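From the workbench: learning to mend things (slowly)

Well, you did ask! After I mentioned in the last newsletter that I'd been trying to get my mum's old radio going again, my inbox filled up with questions, most of them along the lines of "how on earth do I start?" So this month you're getting me rambling on about repairing things at home, and I'm sorry in advance to anyone who came for the soup recipe (it's further down, next to the library hours).

I should say that I have no training at all. I did needlework at school and I once wired a plug the wrong way round. What got me going was the mending evening that Theda Görtz runs above the bike shop in Cillen, where you bring something broken and sit next to a person who knows a bit more than you do. My first go was a toaster, a Baumgart, one of the heavy ones with a lever that comes down like a railway signal. I'd had it in the cupboard for the best part of two years. It took me the whole evening to get the bottom off and about five minutes to find a crust jammed under the catch. I was so pleased with myself that I carried it home on my lap on the bus.

After that I was hooked, and I started saying yes to everybody's broken bits. A hairdryer, a bedside lamp, a singing fish (don't ask). Not all of them came back to life. The hairdryer went to the tip, and the lamp works as long as you don't move it, so it now lives on a shelf where people can't reach.

The thing I wish I'd done from the start is write down where the screws go. I use an egg box now, one hollow for each stage, and I draw a little map on the back of an envelope. Carola Bauerfeind, who does proper clock repairs, laughed at my egg box and then I noticed she had one too!
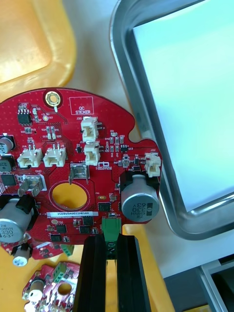 A red circuit board with its green connector and the white ones, J20 among them.

I get asked a lot about circuit boards, and I do understand why people go pale when they open something up and find one. I did as well. But a lot of what goes wrong at home is much duller than that: a cable that's been bent too often near the plug, a battery that has leaked and left crusty stuff on the springs, or dust. So much dust! I now look at all of that before I let myself worry about anything smaller. If it does come down to the board, I hand it over to someone who can solder, and I make the tea.

On tools, you really don't need much. I have 4 screwdrivers that I use all the time and a big set that I was given for Christmas and hardly open. A head torch is worth having, and so is a soft paintbrush. I did buy a fancy opening kit from Donemer, mostly because it came in a nice tin, and the flat plastic levers in it are very good for getting into things that clip together without leaving toothmarks all round the edge. An old bank card does the same job if you don't mind it looking chewed afterwards.

And please, please unplug things first. I know you know. I knew too, and I still once had a kettle in bits on the table with the flap of the socket switched on behind me. Leave microwaves and old tube tellies alone altogether, they can give you a nasty shock even when they've been unplugged, and they're a job for somebody trained.

As for the radio, it's still in pieces on the spare bed. I've ordered a new dial cord and I'm waiting for it to turn up. Mum rings on Sunday evenings to ask after it, as if it were in hospital.

The next mending evening is in April, upstairs as usual, from seven. Bring the thing, bring its lead if it has one, and bring a biscuit or two for the table. If yours is too big to carry up the stairs, drop me a line first and I'll see whether Theda can let us use the yard.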